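Bench notebook, Irnside yard chores project
April, entry started 7:40 am
Kenza Amrani

Picking up from where Essam left off. The question on the whiteboard is still "can it do the lawn pick-up before the mower goes out", and the answer this morning is still no, but I have a better idea of which part of it is the no.

For anyone reading this cold: the chore is clearing small stuff off grass. Twigs, pegs, dog toys, bits of hose fitting. A ten-year-old does it badly in 15 minutes. We picked it in place of dishes or laundry because Bisham already have two people on laundry and I didn't want to fight over the folding table.

Everything below is in the simulator. The real arm stays on the bench until Định has finished with the wrist bearing.

Settings: Pruvost contact model, default friction, grass as a flat textured ground with no blades. Định wants proper blades eventually. I think that's a lot of compute to spend on something the fingers hardly touch, but I've left his branch alone. Ran 200 episodes overnight, random start pose each time, seed 3264 so A-yeong can repeat it on her machine. 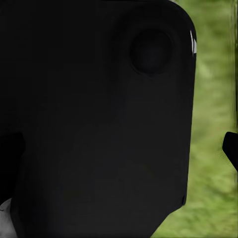 The wrist view is the only camera the policy gets at the moment. I know A-yeong would rather add a fixed one up on the fence line, and she may be right, but the whole point of the yard job is that nobody wants to install a fence camera to get their pegs picked up. If we need one we should write that down as a cost and stop calling it a household machine.

Of the 200, 155 finished with the arm in a sensible hover over the target area and the fingers open. That's the part we're getting good at. What happens after the hover is poor. Main ways it goes wrong, in the order I noticed them:

- Descends, closes early, comes up with nothing and carries on to the bin as though it had something. Needs a grip check before it's allowed to travel.
- Stops high and waits. No idea what for. Times out.
- Goes down fine but beside the object. I suspect the depth estimate, as the turf texture is soft and has very little in it for the matcher to hang on to.

Essam came by at morning tea and said the third one looks like what he got on the carpet job last winter. His fix was to swap in a sharper floor texture. Worked in sim, then did nothing on the real carpet, so I'm not keen to go down that road. A real lawn isn't going to sharpen itself up for us.

Spent the rest of the morning stepping through the hover section one frame at a time, looking for anything the depth estimate could reasonably lock on to.

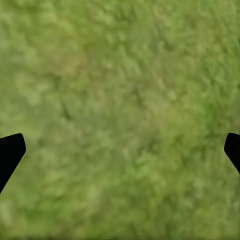
Wrist view over the lawn, fingers apart, nothing between them but grass.

There are differences in colour across the turf, a browner patch and some brighter green, but they all fade into each other. I'd have trouble judging height from that myself. So my guess is the estimate is drifting at exactly the stage we need it most. Haven't proved it. To check, log estimated height against true height for the last part of the descent and plot the two together. Should have done that at the start.

Asmaa asked if this means the yard job is a dead end. I don't think so. A cheap range sensor in the palm would probably sort out the height, and Jokia have one in their parts drawer we could model. The empty-grip problem is just software. What worries me more is speed - even the good episodes are slow enough that you'd go out and pick the things up yourself while it was thinking.

To do:
- Height logging (me, this afternoon)
- Grip check before travel (Essam has one from the carpet job, ask for it)
- Same seed on A-yeong's machine, compare the hover count
- Find out when the wrist bearing will be done
- Label the failed episodes properly, my notes are a mess after the first page

4:10 pm. Height logging is in and running. Leaving it going overnight, please don't restart the bench machine.

Recent entries
Carpet pick-up: texture swap on the real floor (Essam)
Wrist bearing play, second strip-down (Định)
Folding table bookings for Bisham
Sweeping under the lathe: what the arm can't reach (Asmaa)

This site uses cookies to keep you logged in to the notebook. By continuing to browse you agree to their use. Accept | Manage settings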